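**Teaching a gripper to handle clothes by hand: how many goes do I need, and does black cloth matter?**

**plostirberg_knits**

Hello all, and sorry in advance for the length of this! I've been lurking since November and have finally plucked up the courage to post. Our little club in Skindton has been given the loan of a small arm (we call it Erdős, don't ask) and we'd like it to learn to pick up a jumper and lay it flat. I gather the modern way is to show it, over and over, with a gripper you hold in your own hand and a camera fixed on top, and then let the arm copy what you did.

So far I've made 19 recordings, all with the same navy cardigan on my kitchen table, and the arm does something rather like a dog worrying a slipper. Do I need far more recordings, or am I going about them badly? And is dark cloth a poor choice to start with? It's most of what I own, I'm afraid.

**pondmont_bench**

Welcome, and please don't apologise, we're all long-winded here! Nineteen is a very small number for cloth. A block of wood goes where you push it, but a cardigan can lie in any old heap, and your arm has met very few of those heaps. I'd aim for 50 good ones before you judge it at all, and 200 before you change anything clever in the settings. Keep the ones where you fumbled and recovered, too. I threw all mine away at first and had to start again, which still stings.

We've been doing dark clothes at our place as well, so you may like to see the sort of view we work from:
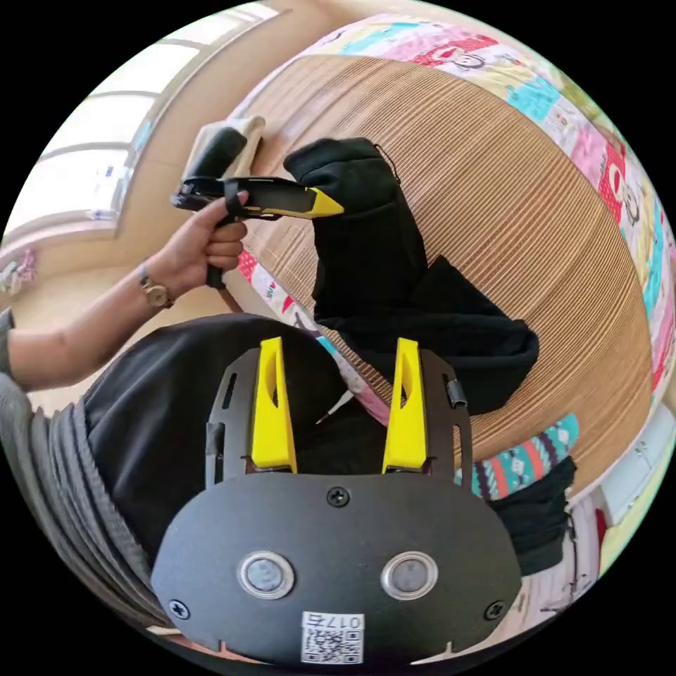
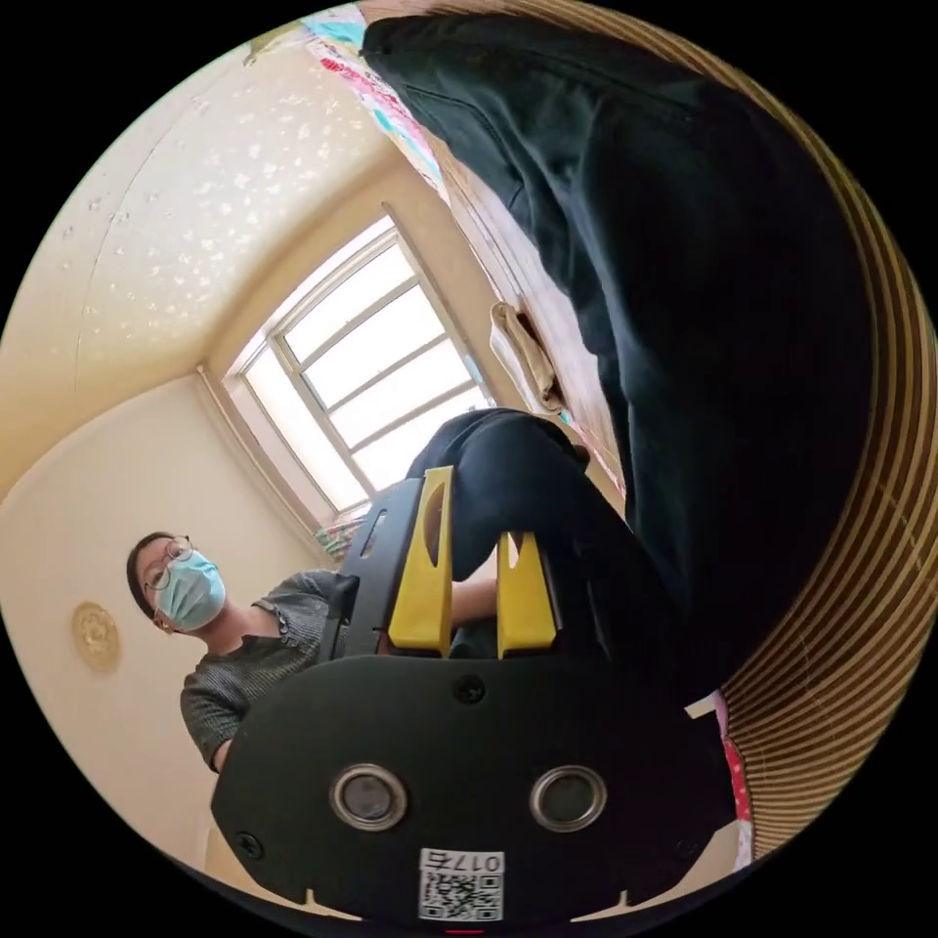
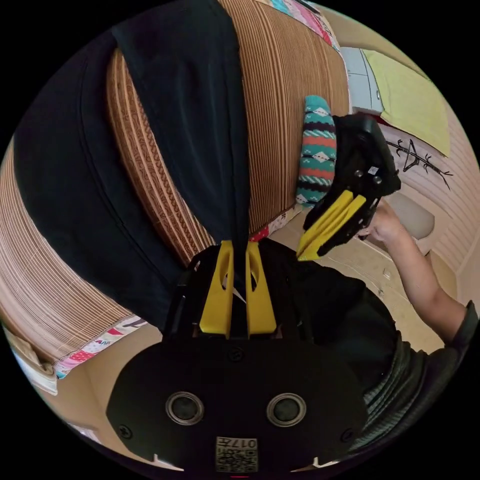 As for the colour, dark cloth is harder but perfectly doable. What helped us most was thinking about where the fingers end and the cloth begins, because if you can't tell when you play the recording back, I wouldn't expect the arm to manage it either. Yellow fingers are a blessing for this. In the last of the three the garment is bunched between the tips and you can follow it upwards from there without squinting, even though it's plain black, and there's a seam showing to give you your bearings. If your fingertips are black, try wrapping them in bright tape (thin tape, mind, as the thick stuff changes the grip). A patterned cloth or a blanket nearby does no harm either, and I rather like having one, as a bare white table taught ours to expect a bare white table for evermore.

Two more things while I'm here. Start each recording with the jumper in a different heap, properly different, so drop it instead of arranging it. And go slower than feels natural, particularly just before you close the fingers. I used to swoop in like a seagull after chips, and the arm learned to swoop as well, only it missed.

**tin_and_thimble**

More recordings, yes. Also check your lens for fingerprints, it was that for me.

**slow_boat_home**

I'd agree with nearly all of the long reply, though I'd quarrel gently with keeping every fumble. If you dropped the thing and then stood there wondering what to do, the arm will learn the standing there. I trim out the dithering and keep the part where I pick it up again.

One point on using two grippers, in case you're tempted: get one hand working first! With 2 you have to keep both recordings in step, and if one starts a moment late the arms end up handing each other thin air. We clap the fingers together at the beginning of every go and line everything up on that. It looks silly, but it has saved me whole evenings.

**plostirberg_knits**

Oh, this is all so kind, thank you! My fingertips are indeed black, so I've been using black on navy and wondering why it was all a mystery. I've got some orange tape in the sewing box and I'll begin again from scratch at the weekend, dropping the cardigan properly this time. The lens had a thumbprint on it as well, a big buttery one.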